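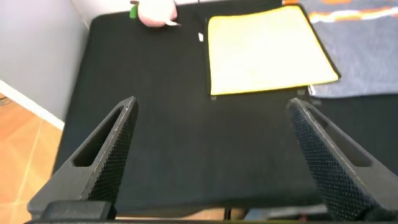 Ticket 908: Gripper lets go of thick towel while holding, thin cloth is fine

Opened by: Thulani Baloyi
Assigned to: Vasiliki Antoniadis
Workshop: Mirkilora, back bench
Status: Closed, one follow-up
Parts involved: Zavance gripper (both arms), Drostel servo board, 12 V bench supply

Problem as reported

The two-arm folding build picks up the yellow cloth and holds it for as long as you like. With the grey terry towel the gripper closes properly, lifts, holds for a moment and then goes slack. The fingers don't open fully. They just stop pushing and the towel slides out. The arm itself carries on with the move as if nothing had happened, so it ends up placing nothing.

Happens on both arms, more often on the right. No change since the June update to the Drostel firmware as far as I can tell, but I hadn't tried the towel before that, so I can't rule it out.

Steps to reproduce

1. Home both arms.
2. Lay the grey towel on the table and pinch a fold with either gripper.
3. Lift and hold still.
4. Wait.

Expected: towel stays held until the open command.
Actual: grip goes slack, usually before the next move starts.

Log

Entry 1, Vasiliki, 10:15
Can you send the gripper settings from the config file? Also check whether the servo reports a fault when it goes slack, or whether it still says it is holding. The overview page hides faults on the gripper channel unless you tick "show all".

Entry 2, Thulani, 10:40
Settings for both grippers are the same: closed position 4,000, current limit 1,000 mA, speed left at default. I ticked "show all" and there is a fault. It says "overload" and clears itself when I send open. I had been looking at the arm joints only, sorry.

Entry 3, Vasiliki, 10:55
Overload makes sense. Before changing numbers, please go through the easy ones:

- Supply voltage at the board while the gripper is closed on the towel
- Finger screws and the base mount
- Pads on the inner faces, for dirt or lifting corners
- Gripper cables, through the whole lift, for anything pulling tight

Entry 4, Thulani, 11:50
Supply reads steady at the board, no dip when the fingers close. Mount is tight. The fingers have some scuffs along the edges but they are not bent and the slots are clear. Pads had lint in the dots. I brushed it out and wiped them with a damp cloth, then let them dry. The yellow cloth now grips a little better. The towel still drops.

Cables: on the right arm the loops above the gripper go fairly tight when the wrist is rolled right over. I gave them more slack. Still drops, with the wrist level as well, so I don't think that is it.

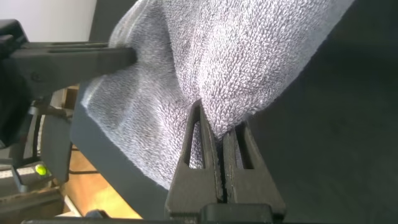
Grey towel pinched at the neck, view from the gripper camera. The other arm is touching the towel on the left.

Entry 5, Vasiliki, 12:20
Thanks. The towel is the problem only because it is thick. Position 4,000 is where the fingers meet with nothing between them. On the thin cloth they get nearly there, so the position error is small and the motor hardly works. On bunched terry they stop well short, the error stays large and the motor pushes at the current limit the whole time. The Drostel board allows that for 2 seconds and then cuts the output. The cut-off is meant to protect the motor, so please don't switch it off.

What I'd like you to try:

1. Close at the present settings until the position stops changing.
2. Read the position at that point.
3. Set the new target a little past it, towards closed.
4. Hold there.

There is a setting for this in the gripper section, "hold after contact". It is off by default. Turn it on for one arm first and leave the other alone, so we can compare.

Entry 6, Thulani, 14:05
Turned it on for the left arm. Towel held until I got bored and sent open. No overload. Right arm, unchanged, dropped it as before.

One odd thing – if I pinch a very small bit of towel the left one now lets it creep. It doesn't fall straight away but the fold gets shorter.

Entry 7, Vasiliki, 14:20
The contact offset is probably too small. Raise it one step at a time until the creep stops, then go no further. Check the motor case with your hand after a long hold. Warm is fine. If you can't keep a finger on it, go back a step.

Entry 8, Thulani, 15:30
Two steps up stopped the creep. Motor is warm. Copied the same settings to the right arm and restarted everything. Ran towel and yellow cloth on both sides. All held, and no faults with "show all" ticked.

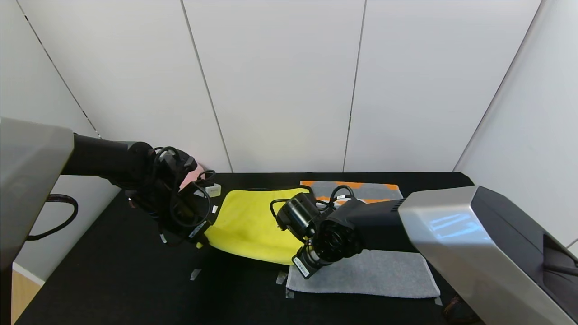
Both arms over the table, with the yellow cloth in the middle and the grey towel to the right.

Entry 9, Thulani, 15:45
Question about pads. Huỳnh at the workshop has a sheet of softer rubber and thinks it would hold terry better. Worth changing while I have the tools out?

Entry 10, Vasiliki, 16:10
I'd leave the pads alone for now. A softer pad changes the contact position and you'd have to set the offset again. If you do want to try it, save the present config first and do one gripper only.

Please keep an eye on those cable loops on the right arm too. They weren't the cause here but a connector that gets tugged on every fold will work loose in the end. A tie at the wrist, not too tight, is enough.

Resolution

Cause: gripper target set to fully closed, so the motor stayed at its current limit on thick fabric and the board's overload cut-off tripped.
Fix: "hold after contact" turned on for both grippers, contact offset raised two steps. Current limit left at 1,000 mA. Pads cleaned.

Follow-up: re-route the right gripper cables (Thulani).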